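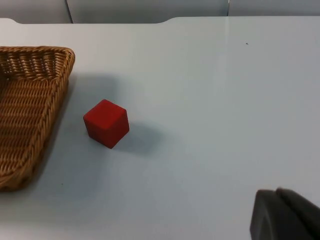 Woven basket on the table.

Kirui Creek logging – where we're at

Quick one this month, sorry, flat out. Colance has put in its amended harvest plan for the upper Kirui. 600 hectares now, and the buffer along the creek is narrower than in the draft we all saw. Old stringybark mostly, plus the gully with the glider trees. Submissions close in July so please dont leave it.

The petition is at 2209 names. Paper sheets still coming in from the Prurkley end – if you've got one on the fridge, drop it in the box at the hall.

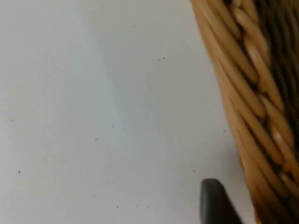

Photo: newsletter team

Went through the plan Sunday night. 33 pages, four of them on water. Nothing on what happens to the Soditov Road culverts once the trucks start, and those flooded twice last winter. Worth raising in your submission. Own words are best, form letters get lumped togther and counted as one.

Also asked for the hollow-bearing tree survey. Still waiting.

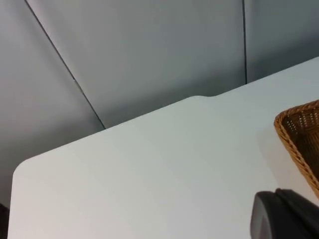

One reader in Prurkley wrote back to say the road is the bit that worries her most, as the school bus uses it and there's nowhere to pull over past the second bridge. She'd like the trucks kept off it before nine and after three. Good point, and we've added it to the submission notes.

Notes are at the hall, or email and we'll send them. Walk into the glider gully still on for July, weather permitting. Boots and a torch.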